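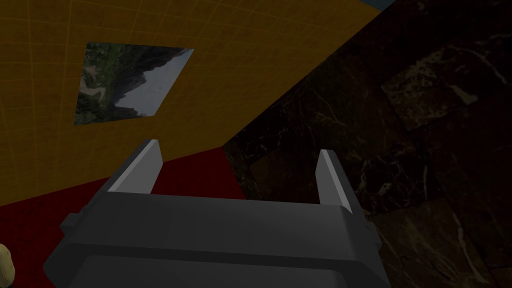

Figura 6.1. Pinza gris de dos dedos, vista desde atrás.

Inicio Índice Capítulos Glosario Anterior Siguiente

Categoría: Vivienda y espacio doméstico

Capítulo 6
El dormitorio: mobiliario, circulación y color

Cuando Ntombi Ngubane y Holger Brekke prepararon su encuesta sobre las viviendas de Brikcombe, pidieron a los vecinos que dibujaran de memoria el plano de su casa. La cocina salía casi siempre bien proporcionada. El dormitorio, en cambio, aparecía dibujado mucho más grande de lo que era, con la cama reducida a un rectángulo pequeño y con espacio libre donde en la vivienda real apenas se podía abrir un cajón.

El error tiene una explicación sencilla. La cama es el mueble que más superficie ocupa en la mayoría de las viviendas, pero se usa a oscuras y en reposo, y quien duerme en ella rara vez la percibe como un obstáculo. El problema se nota al hacerla, al limpiar debajo o cuando dos personas intentan vestirse a la vez.

En los capítulos anteriores se estudiaron las zonas comunes. Este se ocupa de la habitación de dormir y parte de una distinción que usaremos hasta el final: la superficie ocupada por un mueble y la superficie que ese mueble necesita para funcionar. Una silla pegada a la mesa ocupa poco, pero exige sitio detrás para que alguien se siente. Un armario de puertas batientes reclama el arco completo de sus hojas. Lungile Coetzee llama a esta segunda medida «huella de uso», término que adoptamos aquí por su brevedad.

6.1 La huella de uso

Para obtener la huella de uso de un mueble se dibuja primero su contorno en planta. Después se añade el espacio que recorren sus partes móviles y, por último, el que necesita el cuerpo de la persona que lo maneja. Este tercer elemento es el que se olvida con más frecuencia. Quien abre el cajón inferior de una cómoda se agacha, y al agacharse retrocede; el cuerpo doblado ocupa más fondo que el cuerpo de pie.
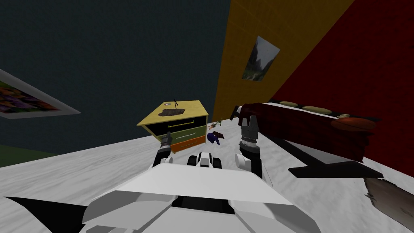
Las huellas de uso de distintos muebles pueden superponerse siempre que no se utilicen al mismo tiempo. El paso lateral de la cama sirve también para abrir la cómoda, y en una habitación individual esto no causa dificultades. En una habitación compartida la superposición debe estudiarse con los horarios delante: si ambos ocupantes se levantan temprano, el mismo pasillo tendrá que servir para todo en el momento menos oportuno.

Conviene también separar los recorridos diarios de los ocasionales. El trayecto de la puerta a la cama se hace todos los días y a veces sin luz, de modo que debe quedar despejado y ser lo más recto posible. El acceso a la ropa de otra temporada admite un rodeo.

6.2 La posición de la cama

La cama se coloca antes que ningún otro mueble. En la práctica suelen plantearse dos soluciones: con la cabecera contra la pared y ambos lados accesibles, o con un costado apoyado en el muro. La primera facilita hacer la cama y atender a una persona enferma. La segunda libera suelo y es habitual en habitaciones infantiles.

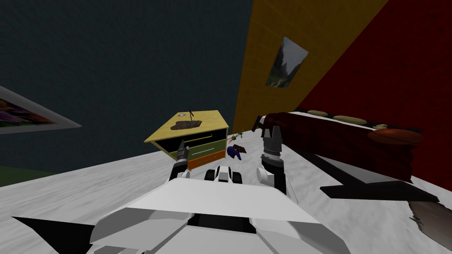

Figura 6.2. Cama de color rojo oscuro y cómoda pequeña.

Thandeka Du Plessis, que visitó los pisos del conjunto Mabuza para la misma encuesta, observó que la cama acababa muchas veces en el único lugar donde cabía, y que ese lugar lo habían fijado los enchufes, el radiador y el sentido de apertura de la puerta. Varias familias habían cambiado el giro de la puerta por su cuenta. Es una reforma barata y permite ganar una pared completa.

6.3 El color en superficies grandes

Un tono elegido sobre una muestra pequeña cambia al extenderse por un paño entero. Los colores oscuros absorben más luz y obligan a revisar la iluminación; los claros reflejan sobre el techo y las paredes contiguas parte de su propio matiz. Por eso las muestras deben probarse en la misma habitación, por la mañana y por la noche.
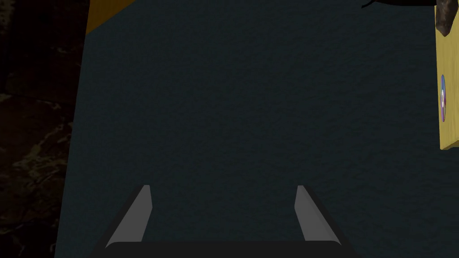

Figura 6.3. Gran superficie de tono pizarra verde azulado, detrás de una pinza abierta.

El color del mobiliario se valora junto con el del suelo. Un mueble oscuro sobre un pavimento blanco se lee con un contorno muy marcado, y sus dimensiones resultan evidentes. Sobre un pavimento de tono parecido el mismo mueble pierde presencia. Refilwe Oosthuizen dedica a este contraste buena parte de su manual, del que procede el ejercicio siguiente.

Actividad inicial

Dibuje en planta el dormitorio en el que duerme habitualmente, sin medirlo. Mídalo después y superponga ambos planos a la misma escala. Marque con trama la huella de uso de cada mueble y señale las zonas donde se cruzan. Conserve el dibujo, que se retomará en el apartado 6.4 al tratar el almacenamiento.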